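# Evaluation of the Ralten two-hand demonstration kit

Project report, Nest Sayce
2018-12-01

## 1. Purpose

The department is considering the Ralten kit as a way to record manipulation tasks for the two-arm cell. The present method is kinesthetic teaching, where the student moves each arm by hand while the controller logs joint positions. One person can't guide both arms well at the same time, so two-handed tasks have been avoided. The Ralten kit replaces the arms during recording with a pair of hand-held grippers. The recorded motion is transferred to the arms later.

This report covers setup, recording and data quality. Playback on the arms is outside its scope and will be handled in the March report.

## 2. Kit contents and setup

The kit was supplied on loan by Foulkes, the regional distributor. It includes two wired grippers, an interface box, a calibration block and the Parnotora recording software. The license covers one computer. No table or mounting hardware is included.

Installation of the software went as the manual describes, except that the driver for the interface box had to be installed before the box was plugged in. The manual lists these steps in the opposite order. Foulkes confirmed the error by e-mail.

Calibration is done once per session. Each gripper is closed on the block, opened fully, and closed again. The software then reports a jaw offset in millimeters. If the offset is above the limit, recording is locked until the procedure is repeated. This happened in 4 sessions, every time on the left unit.

## 3. Test task

The test task was a pick-and-place operation with small, soft objects and a shallow dish. Soft objects were selected because the jaw opening alone doesn't show how hard the object is being squeezed, and the supplier's data sheet makes specific claims about grip force estimation. One hand handles the object. The other is free to steady the dish or stay clear of it, at the operator's choice.

Each operator received a short written instruction and five practice attempts. After that, 50 attempts were recorded per operator. An attempt was marked as failed if the object was dropped outside the dish, if the dish left its starting area, or if the software lost either gripper.

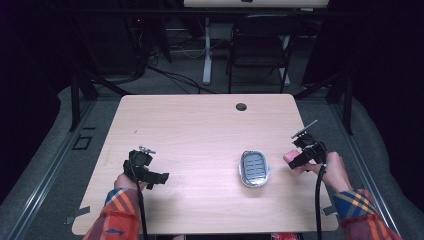 Operators were told to keep both grippers in use for the full attempt, including the time when one had no part in the motion. Setting a unit down and picking it up again produces a jump in the log that has to be trimmed by hand. The instruction was added after the first session, and the data from that session was discarded.

## 4. Results

The best operator completed 40 of 50 attempts without a failure. Most of the failures were drops during release. The thin jaws open evenly, but a soft object tends to stick to one side and fall late. Slower opening reduced the problem. The software has no setting to limit opening speed, so this depends on the operator.

Tracking loss was rare and was always connected with fast wrist rotation. The log marks these gaps clearly, and the affected attempts can be filtered out with a single option at export.

The force estimate was less useful. With the calibration block it was repeatable. With soft objects it rose late and then jumped to a high value, and two attempts that looked the same to the operator could give very different curves. We don't recommend using this channel for training or control.

## 5. Handling

The cables are thin and flexible and put little load on the wrist. They do catch on the front edge of the table when the operator reaches far forward. Routing them outside the forearms helped on wide reaches but got in the way when the hands crossed.

The grip body is bulky. Operators with small hands reported fatigue in the thumb before the end of a session, and breaks were added after every ten attempts.

## 6. Comparison and recommendation

The only other kit considered was the Kindell single-hand unit, which was examined from its documentation and not tested. It is wireless and lighter, but two units can't be synchronized in the current software version. That rules it out for the two-arm cell.

The Ralten kit is suitable for recording position and jaw opening in two-handed tasks at table height. Purchase is recommended on two conditions: Foulkes replaces the left gripper, and the order includes the longer cable set. The loan unit is to be returned with the calibration block and the original packaging.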